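Refinishing the shed bench, part two

Apr 18, 2020

The top is butcher block, bought second-hand from Cropper when they cleared their old premises. It had been oiled at some point and then left alone, and the finish was patchy. I sanded it last November with 80 grit, then 120, then 180, and wiped on two coats of Litia hard oil with a lint-free cloth. The tin says to leave eight hours between coats. In an unheated room I left it overnight.

Five months of use has put some marks back into it. The faint ones I can live with. Dark specks are a different matter, as they are usually iron reacting with the tannin in the timber, and oil over the top just locks them in. Oxalic acid will lift them if they're fresh. I have a bag of it and haven't got to it yet.
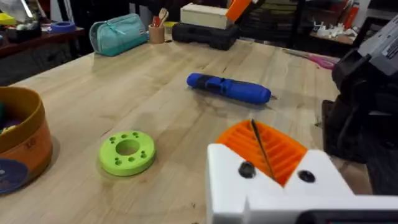 Storage on the bench follows one rule: anything used weekly stays along the back, and everything else goes on a shelf. Pens and wooden utensils share a cup. The cordless screwdriver has no fixed home and tends to lie wherever the last screw went in. I've thought about a wall hook for it, but the grip is an awkward shape and the clip from the Skisa rail I tried was too shallow by a few millimetres.

The electronics desk is a separate problem. Oil is no good near circuit boards, so that side got a water-based matte varnish, Stidska brand, three thin coats with a light rub at 320 between them. It stays a bit paler than the oiled bench. Coverage was around 300 mL for the lot. Set aside 40 minutes per coat, including washing the brush.

Cable routing is still poor. I want a tray under the rear edge so that nothing has to cross the work surface, and the frame underneath should take one without drilling. The monitor stays where it is for now. The laptop moves about depending on what I'm doing.
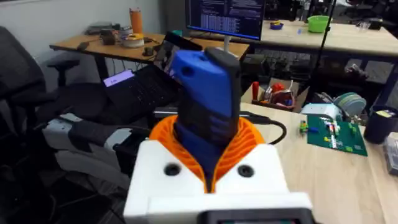 The electronics side, with filament spool and water bottle on the far desk.

Next is the oxalic acid, one test patch first, then a fresh coat of oil on the bench.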